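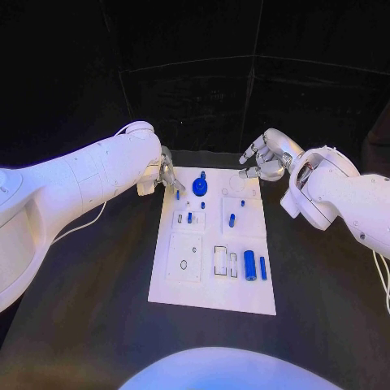 Citumのタスクボードを買った。白い板に青い部品が載っていて、値段は600ユーロ。経理に申請書を出したら「これは玩具ですか」と書いた付箋が貼られて戻ってきたので、用途の欄を「学習データ取得用治具」に直して出し直した。通った。同じ品物である。

ロボットに組み立て作業を覚えさせるためのデモンストレーションを、人間が遠隔操作でひたすら集める。それがSkosvilleにあるうちの研究室の主な業務で、私はその操作をやる側の人間だ。ペグをつまみ、板の上に運び、差し、手を離す。終わったら部品を戻して、また最初から。目標は1,000エピソード。7月に始めて、この文章はその途中で書いている。途中で書くレビューは信用ならないと言われそうだが、終わってからだと恨みが混じりすぎる気がする。

## 板について

最初に褒めておく。色がいい。白い板に青い部品、というのはカタログで見ると歯科医院の受付のようだが、暗い机に置くと部品がよく見える。操作する私にも見えるし、あとで動画を見直す私にも見える。前に使っていたStandvilleの板は部品も台も灰色で、見直しのたびに「いま指先にあるのはペグか、指か」を判定する係が必要だった。係は私だった。

部品の選び方には多少の意地悪さを感じる。太い円柱があり、その隣に細い棒があり、小さなペグがあり、歯車みたいなつまみもある。太いほうは、五本指の手なら誰が操作してもだいたい握れる。細いほうは気分屋だ。つまんだつもりで持ち上げると、指だけが上がって棒は元の場所に立っている。録画で見ると、手が何もない空間を実に丁寧に運んでいて、見ようによっては優雅である。学習データとしては捨てるしかない。

小さい銀色の部品は評価を保留する。机に落とすと見つけるのに時間がかかるうえ、落ちたことに気づくのがたいてい次のエピソードの最中だ。予備の部品袋は39ユーロで別売り。最初から入れておいてくれという気持ちと、これで商売しているのだなという納得が半々で、結局買った。

板に印刷された輪郭線は、人間にはありがたい。丸や四角が描いてあるだけで、どこが何の場所なのか説明がいらなくなる。新しく操作に入った学生も、取扱説明書を読まずに始められた。もっとも説明書を読む学生には会ったことがないので、比較対象はない。

## データを集める道具として

肝心なのはここで、組み立ての練習台としての出来と、例を集める道具としての出来は別の話だ。

組み立ての難しさはちょうどいい。易しすぎる課題だと、操作者が慣れてしまって全員同じ軌道を描くようになる。同じ軌道ばかり集めても、学習した方策は少しずれた位置から始めただけで途方に暮れる。Citumの板は、小さいペグのあたりで人間が毎回少しずつ違う困り方をするので、その意味でよくできている。指先を曲げ直す、いったん引く、横から寄せる。こういう立て直しの動きが入っているデモは価値が高い。操作している本人は舌打ちをしているが、舌打ちは記録されない。

難点はリセットにある。一回終わるたびに部品を元の状態へ戻すわけだが、「元の状態」を板のほうが教えてくれない。輪郭線は場所を示してくれても、開始時の配置までは決めてくれない。だから自分たちで開始配置の表を作った。作ったら今度は、表どおりに置いたつもりで隣の列を見ていた、という事故が起きる。初日の記録を見直して33エピソードを捨てた。いずれも動作はきれいで、そのうちの何本かは私の生涯最高の差し込みだったと思う。メタデータの配置番号が違っていた。

初日の夜、それを削除してから帰った。帰り道の足取りについては書かない。

もう一つ、板が軽い。差し込むときに斜めに押すと、板ごと動く。滑り止めのシートを裏に貼ればいいのだが、貼ると今度はわずかに高さが変わる。こちらは高さを揃えて記録したいので、シートを貼る前と後を混ぜないように分けて管理することになり、フォルダが二系統になった。メーカーが最初から裏に何か貼っておいてくれたら、世の中のフォルダはもう少し少なくて済む。

## 操作側の話

遠隔操作にはBermúdezの手袋を使っている。本稿の対象外なので短く済ませるが、小指の追従がのんびりしている。小指を使わない課題なら問題にならない。使う課題は避けている。

この板で一番時間を食うのは、差す直前だ。ペグを指先に挟んで穴の上まで持っていくところまでは、二日もやれば慣れる。そこから先の、下ろすのか、もう一度位置を見るのか、の迷いが長い。待っている時間も全部データになる。モデルは律儀なので、人間が迷って止まっていると、止まることまで覚える。以前、別の課題で学習させた方策が、物の上で必ず一度考え込むようになった。見学に来た人は「慎重ですね」と感心していた。私が迷っていただけである。

そういうわけで、操作者には「決めてから動く、動いたら下ろす」と言ってある。言うのは簡単で、自分の番になると普通に迷う。隣にもう一本ペグが立っているところへ指を入れるときなど、人生の岐路のような顔をしているらしい。ヘッドセットをかぶっているのに顔の話をされるのは心外だ。

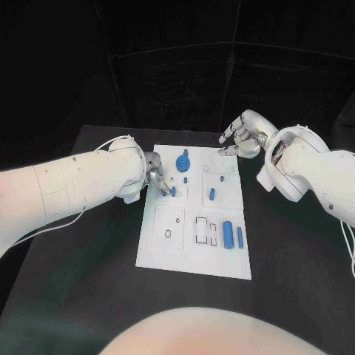

Esperanza Ortuñoに言わせると、この板の評価は私のつけ方では甘いそうだ。難しさがペグの太さに寄りすぎていて、集まる例も結局「つまんで、まっすぐ下ろす」の変奏ばかりになる、回す動作や両手を使う動作がほしいなら別の治具を足すしかない、という。あと、迷いの時間を操作者の心がけで減らそうとするのは無理で、あとから切るほうが早いとも言われた。

前半は認める。手元のエピソードを動作の種類で分けてみると、差す、置く、抜く、でほとんど片づいてしまう。歯車形のつまみは見た目からして回してほしそうなので、うちでは回す課題を自作して追加した。どこまで回したら成功とするかの基準は説明書に見当たらず、研究室で話し合って決めた。話し合いは長かった。つまみ一個について大人がこれほど語れるとは知らなかった。

両手のほうはもっと手が出ていない。うちの機体には腕が二本あるのに、この板の課題はほぼ片手で済む。もう片方の手は板の上あたりで待機していることが多く、その待機姿勢が操作者ごとに違う。これが地味に困る。使っていない手の位置までモデルは見ているので、「右手がこの高さにあるときは左のペグ」などという、誰も教えていない法則を見つけてくる可能性がある。いまは待機位置を決めて、開始前に合わせてもらっている。面倒だと言われる。私も面倒だと思う。

後半の、迷いはあとから切れという意見には抵抗した。切り方次第では、立て直しの動きまで一緒に消えるからだ。止まっているように見えて指先だけ少し直している時間があり、そこがこの板で集める例のいちばんおいしい部分だと思っている。試しに速度だけを見て自動で切ったら、細い棒のエピソードが早送りの無声映画になった。いまは完全に静止している区間だけを短くする設定で妥協している。妥協案を出したのは私で、Esperanzaの返事は「まあ」だった。

## 記録まわりで気づいたこと

買う人の役に立つかもしれないので、細かいことも書いておく。

- 部品は使う前に全部並べて、袋の中身一覧と照合する。うちの一箱目はペグの種類が入れ違っていた。問い合わせたら交換品がすぐ届いたので、そこは感心した。
- 失敗したエピソードも別枠で残す。落とした、倒した、挟み損ねた、くらいの粗い札で足りる。細かく分けたら、札をつける人によって「倒した」と「倒れた」が分かれた。
- 照明は途中で変えない。変えたければ全部の課題で変える。昼休みに誰かが気を利かせてブラインドを開けることがあるので、張り紙をした。張り紙も風でめくれる。
- 背景は早めに布で囲ってしまったほうがいい。囲う前に録ったぶんには、後ろを通る同僚の昼食が映っている。モデルがカレーとペグの相関を見出す前に使用をやめた。
- 板の向きを変えた回は、変えたことをその場で書く。あとで動画から読み取ろうとすると、思ったより見分けがつかない。
- 一回の操作は長くても午前いっぱいまで。午後三時を過ぎた操作者のデモは、終わらせたい気持ちが軌道に出る。

最後の項目は数字で裏を取ったわけでもなく、私の午後三時以降のデモを見た全員の感想である。

## Standvilleの板と比べて

よく訊かれるので書く。Standvilleの板は重く、動かず、部品の収まりもきっちりしている。工業製品としてはあちらが上だと思う。ただ、きっちりしすぎていて、手の位置が少しでもずれるとまったく入らない。うちの五本指の手で遠隔操作すると成功例がなかなかたまらず、たまる前に操作者の口数が減っていった。二本指のグリッパで使っている研究室では評判がいいらしいので、手との相性だろう。

Citumのほうは差し込みに遊びがある。遊びがあるぶん、多少斜めでも入ってしまい、入ってしまった例が成功として記録される。これを良しとするかどうかは何を学ばせたいかによる。私は、最初の例を集める段階ならこれで十分だと判断した。精度の話は、まず手が棒を持ち上げてくれるようになってからでいい。

## 点数

星をつけろと言われれば、五つのうち四つ。減らした一つは、板の軽さと、開始配置を示す印がないことに半分ずつ。予備部品の別売りは星ではなく私の心証から引いておいた。

同じものをもう一枚買うかと訊かれたら、買う。実際、二枚目の申請書を出したところだ。リセットしている間にもう一枚で次を録れば進みが速くなる、という理屈で書いた。今度の付箋には「前回の玩具との違いは」とあった。いまのところ、違いはないと書いて返すつもりでいる。

追記:滑り止めシートについて質問をもらったので。うちで使っているのは文具店の棚にあった薄いもので、型番は控えていない。四隅に小さく切って貼るより、裏一面に貼ったほうが傾かなかった。剥がすときに板の裏が少しべたつくので、返品を考えている人は貼る前に決めてください。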